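Counter Work: Collecting Grasp Examples in Simulation
15 November 2019 | By the Flallton staff writer

A learning system that picks things up needs examples of things being picked up. At Ganalon, those examples come from a rendered kitchen counter, where an operator steers a simulated arm and every joint position is logged alongside the camera views. The current set holds 785 recorded attempts. Of these, 435 passed review and went to training.

The task is one line of text: move the carved block to the can. Other items share the counter, among them a tomato, a fork and a plate. They have no part in the task, but the learner has to find the block among them.

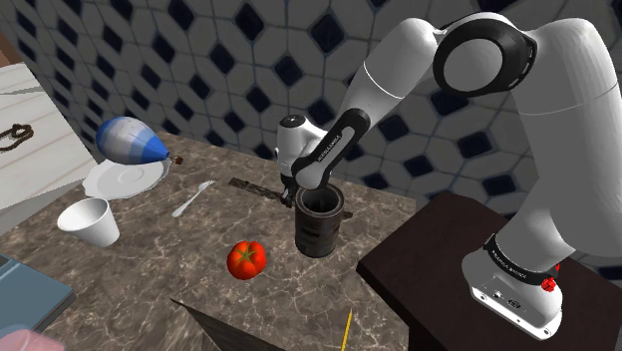

Each attempt is capped at 15 seconds. Operators first found the limit tight, and early recordings show hurried approaches with large corrections near the end. Ganalon kept the cap and changed the controls instead, lowering the top speed of the wrist. Corrections became smaller. The recordings also became easier to compare, which matters when a reviewer has to decide if two different paths teach the same thing.

Failed attempts are kept in a separate store. Drerel, which supplies the review software, tags them by the stage at which they went wrong: approach, closing, lift or release. Most fall under closing.
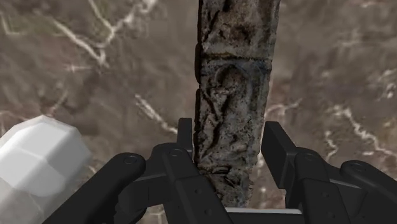

Contact is the weak point of any simulator. Friction on an uneven surface is reduced to a few settings, and a grasp that holds in software may slip on hardware. Ganalon varies those settings between attempts — within limits taken from bench tests — so that the learner does not come to depend on one value.

Views are recorded from 2 positions, one fixed and one at the wrist. The fixed view gives the layout. The wrist view carries the detail near the fingers, but loses sight of most of the counter.

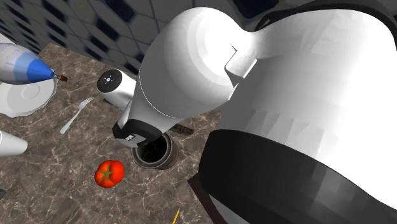
Reading time: 2 min

Lighting and camera placement will be varied next. A second set, using the Stępień object library, is planned for February.

Related
Drerel opens its review tool to small labs
How long should a demonstration be?
Friction settings and what they leave out

Contact the editors | © 2019 Flallton | Back to top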